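Comparing Two Grippers on Glassware Without Buying More Glassware

Posted by Ese Oyelaran, Aug 23, 2026

Every gripper is excellent in the catalog. Then you put it over a rack of glass tubes and learn what the word "compliant" meant to the person who wrote it. We ran two sets of fingers at the Nivside bench this month, the Clidura parallel set and the Wike soft-pad set, on the same arm with the same controller. The procedure below is the one we ended up with. An earlier one existed and we don't discuss it.

What you need

One arm, two sets of fingers, a wrist camera, a rack, and tubes that all came out of the same box. Add a tray with a rim, for the obvious reason. Safety glasses for everybody in the room, including the person who is only there to watch.

Step 1. Fix everything that isn't the gripper

Tape the corners of the rack. Tape the tray. Write down the arm speed and leave it alone. Ngozi Amadi spent most of a morning proving that Wike was the better product, and had in fact proved that 2 is a smaller number than 5 in the speed box.

Step 2. Teach the approach with the fingers open

Come straight down over the rack and stop with the fingertips on either side of the tube. Check for anything tall on the way in. Taps are the usual offender, and a tap will win. Save the pose as a named point, and please pick a better name than "point_new_final".

Redo this step after each finger change. The Wike fingers are longer than the Clidura ones, and the arm has no idea you swapped them unless you update the tool offset.

Step 3. Set the force from the bottom up

Start at the lowest setting the controller allows. Close, lift a little, look for slip. If the tube slides, open up, go one notch higher and try again. Stop at the first setting that holds, then add one notch and quit while you still have tubes. Our controller goes up to 155, in units the manual declines to name. We have never needed to find out what the top end does.

Step 4. Run the cycles

Do 15 picks per gripper. Each one is the same: close, lift, carry to a spot over the tray, wait five seconds, go back, release. Log slips, tilts and failed releases in separate columns. "Went badly" is a feeling and belongs in the notes.

Keep the wrist video running throughout. A tube that tilts early in the lift looks perfectly fine from across the room.

Step 5. Check your wrist views before you swap fingers

You want one view with the fingers open at the rack and a close one with the tube held. If either fingertip is out of sight in the close view, tilt the camera bracket and teach the points again. Sorry.

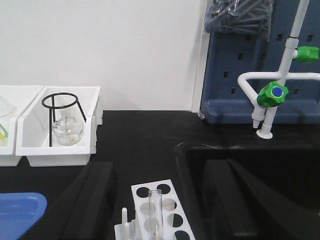
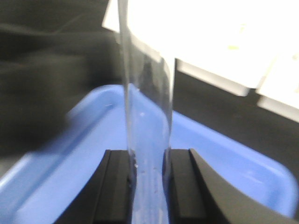 Step 6. Swap and repeat

Change the fingers, update the offset, and go back to Step 2. Wipe the new pads first, as Nornach ships its spares with a thin film on them that makes any gripper look clumsy.

When both sets are done, compare the slip columns before anything else. Ours favored Wike on slips and Clidura on clean releases, so the argument at Nivside continues. Ngozi has the log if you want to join in.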